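Pletov project – progress report for August
Chores pilot, Dunmore workshop

Hello again, and thanks for the quick yes on the extra computer time, it made a big difference to the month!

Where we've got to

You asked me last time whether a machine can tidy a shelf yet. My answer is still "sort of". On the real arm we're getting tins and boxes off the counter and into the right place when they start out neatly spaced. Push two of them together and it all gets a lot slower (and I get a lot grumpier). Folding tea towels is parked until the spring – I'd sooner have one chore working properly than three half done.

Most of the month went on simulation. We ran 1585 practice attempts at picking up and stacking small items, which would have taken us forever by hand. The Pender shop has agreed to let us try shelf restocking after closing, starting at 18 products, all of them boxes. Bottles can wait!

Money and kit

We're inside budget. The Clumetti fingertips came in two weeks late, so 17 hours of bench time slid into next month. I've moved the training day to match and it doesn't cost you anything extra.

What's bothering me

Speed, mainly. A person restocks that shelf without thinking and our arm still stops to think about everything. I don't want to promise the shop a full evening's work until that gets better, and I'd rather you heard it from me now.

The stacking task

This is the one I'd point your board to. Coloured cubes, a big purple block to put things on, and an arm that has to choose a cube, get its open fingers either side and close on it. It looks like a toy, but it's the same job as putting a box of teabags on a shelf.
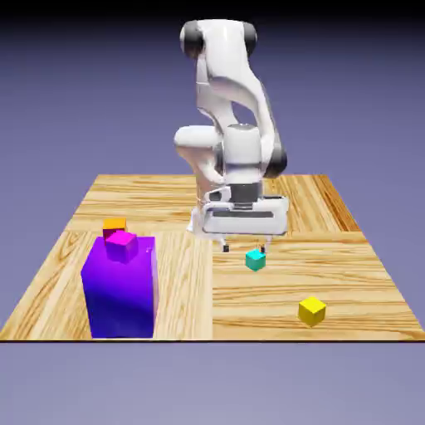 Next month

First evening at Pender, then back to the crowded counter problem with the new fingertips fitted. I'll send the bench log over with the invoice, and do ring if you'd like to come and watch.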